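Print this page | E-mail to a friend

Tromar -- studio floor safety check, kitchen and pub sets
August block. Checked by Mabli Gittins, 7.40am, before cast call

Fire exits, dock side -- clear. OK
Fire exit behind pub set -- flight case parked across it again. Moved. Needs floor tape
Extinguishers -- in date, 3 on the floor. One bracket loose by make-up
Lighting rig -- safety bonds on all lamps. OK
Cables -- ramp missing at the kitchen door. Actors come through there at speed in the row scene. FAIL
Stairs on Rowlands house set -- top tread moves. Handrail fine. Closed to cast till carpentry sign it off
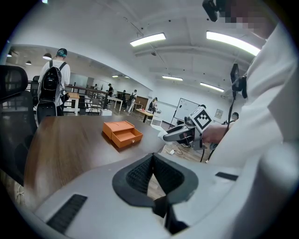 Gwion Eynon: top tread was screwed down last block, it's the riser thats gone. Can we have it back by 2pm, the proposal is on those stairs.

MG -- not without a signature. Alun Beddoe has the sheet.

Breakaway glass -- stored seperately from the real stuff, labelled. OK
Pub pumps -- water only, drip trays emptied. OK
Candles for the vigil -- 42 LED, no live flame. Anneliese Hagedorn asked for two real ones for the close-up. Not agreed, needs a fire watch
Haze -- data sheet on the board. Edvin Wallin to warn cast with asthma
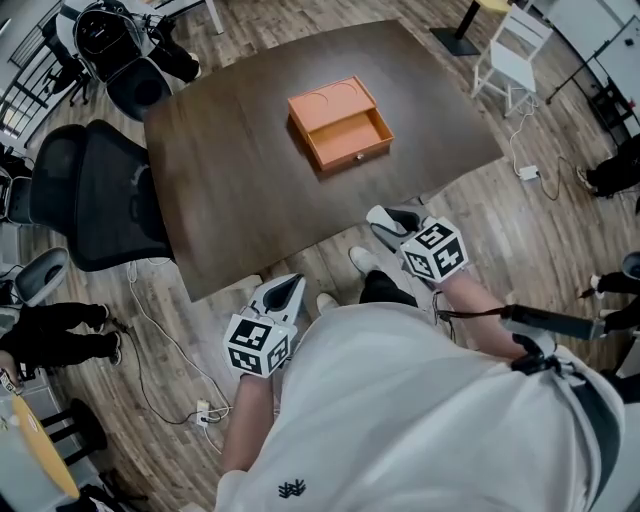
COMMENTS AND ACTIONS

Cable ramp -- electricians, before first rehearsal
Stairs -- re-check after lunch
Walkway behind the flats must stay 900mm wide, costume rail is eating into it

E-mail this page | Print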